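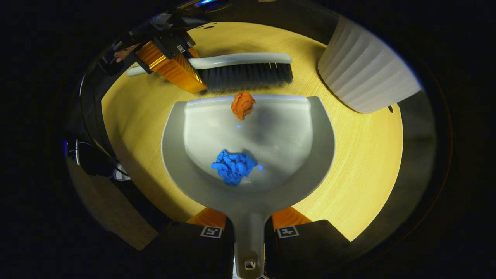
My building has started paying someone to sweep the stairs, and I'm against it. I know how that sounds. I sound like my uncle when they took the ashtrays out of the bus station. But I've been chewing on it since August, and I've reached the age where if I chew on a thing long enough I have to write it down or it ruins my dinner.

Some background. I live in Norville, in one of the brick walk-ups behind the old Malinowski bakery (the bakery's a dentist now, but everybody still says "turn at Malinowski"). We've got four floors and a front hall with bad light, and until last summer we had a chart. The chart was taped inside the front door. It had the weeks down one side and the apartment numbers down the other, and when your week came up you swept from your landing to the street, emptied the little basket under the mailboxes, and put your initials in the box. If it snowed on your week, that was your tough luck, and you did the front steps too.

I hated the chart! Let me say so up front, so you don't think I'm one of those people who goes misty over chores. My week always seemed to land on a holiday or a head cold. I once swept all the way down in a bridesmaid dress because I'd forgotten until the car was outside. And I can't count the times I stood there pushing somebody else's takeout menus toward the door and thinking rude things about apartment 7, who got every menu in town and never once carried one upstairs.

Then the management company changed hands, and the new people, who are based over in Lilevstead and as far as I can tell have never climbed our stairs, sent a letter saying common areas would now be professionally maintained. The rent went up by 23 dollars a month to cover it. The chart came down. You could see four squares of cleaner paint where the tape had been, and for a couple of weeks I was delighted. I had my holidays back. I bought a nice pastry with the first month's savings in aggravation, which I realize isn't how money works.

So what's my problem? The stairs are clean. They're cleaner than they were under the chart, I'll give them that. A crew comes early on Fridays while I'm still in the shower, and when I go down to work it smells like lemons. By any sensible measure we got what we paid for.

My problem is that I haven't talked to Asnakech Tekleab in five months.

She's on the third floor, I'm on the second, and for years her week came right before mine. Which meant that every time around, on Sunday night, she'd knock and hand me the broom. That was the whole system, you passed the broom to whoever was next. And because you can't just take a broom from a person and shut the door on her, we'd talk. Mostly it was nothing. Her sister's visa, my knees, whether the boiler was making that noise again. She told me once standing in my doorway that she'd been an accountant for 13 years and had never met a number she liked, and I laughed so hard I had to lean on the broom. I learned how to make proper lentils from that doorway. She learned from me which of the two buses lies about its schedule.

Take away the broom and there's no knock. Neither of us decided to quit talking. We like each other! We just don't have a reason to be standing in the same spot on a Sunday night anymore, and it feels strange to go up and make one. I did think about it. I got as far as the landing in November with a plate of cookies, and I heard a TV going and people laughing, and I went back down and ate the cookies. Before, I wouldn't have thought twice, it would have been broom business.

My friends say this is a me problem. Go knock on the door, they say, you're a grown woman. And they're right, probably. But I think they're skipping over how most people get to know each other, or how I do anyway. I'm not good at friendship on purpose. I'm pretty good at it sideways, when we're both supposed to be doing something else. I made my best friend at a job I couldn't stand, because we had to share a stapler. My parents met in line to complain about the same water bill. If you gave me an empty room and a stranger and told us to bond, I'd be out the window.

And those sideways reasons keep getting tidied up. I don't return library books to a person now, I feed them to a slot. I used to have to ask the guy next door to sign for packages, and now there's a locker with a code. The grocery store on Stoko Street took out all but one of its registers, so I no longer hear about the cashier's son and his trombone, and I was invested in that trombone. Every one of these changes saves me a few minutes, and I've taken every one of those minutes gladly. I just couldn't tell you where I put them. I think I looked at my phone.

Now, there's a fair argument on the other side, and I've had it thrown at me over lunch more than once. The chart was only charming if you had a working back and a regular schedule. The man on four drove nights and got nasty notes whenever he missed his week. There was a young couple with a newborn who got notes too, and I'm ashamed to say one of those was in my handwriting. Shared chores can turn people into hall monitors, and I'm sure there are buildings where the chart has started wars. Also, the crew who come on Fridays are doing a job and getting a paycheck for it, and I'm not about to wish anybody out of work so I can have a chat.

I don't have a good answer to the notes. The notes were bad. All I can say is that I apologized for mine, in person, on the stairs, during my week, with the dustpan in my hand, and that's how I came to be the one they called when the baby had a fever and they couldn't find a thermometer at two in the morning. If I'd never been annoyed at them I don't think I'd have known their names.

What bugs me most is that we weren't asked. A letter came, and a thing that belonged to us turned into a service. If they'd put it to a vote I might have voted for the crew, I really might! I'd have been thinking about the bridesmaid dress. But we would've had to stand in the hall and argue about it, and I'd bet you anything the man on four would have had opinions, and we'd have gone on talking after the voting was done because that hall has always been drafty and people complain when they're cold.

I brought this up with the management company, by the way. I called and asked if we could keep one small job, the front steps maybe, or the basket under the mailboxes, and take the difference off the rent. The woman on the phone was perfectly nice and said there was an insurance issue. I asked what the issue was with a basket. She said she'd have to get back to me. That was before Thanksgiving.

In the meantime I've still got the broom. It was at my place when the letter came, my turn having just started, and no one ever asked for it back. It's standing behind my kitchen door with a bald patch on one side from all those years of everybody sweeping right-handed. It belongs to the whole building, strictly speaking, and the next name after mine was apartment 7. I'm thinking of taking it over there on Sunday night and seeing what he says.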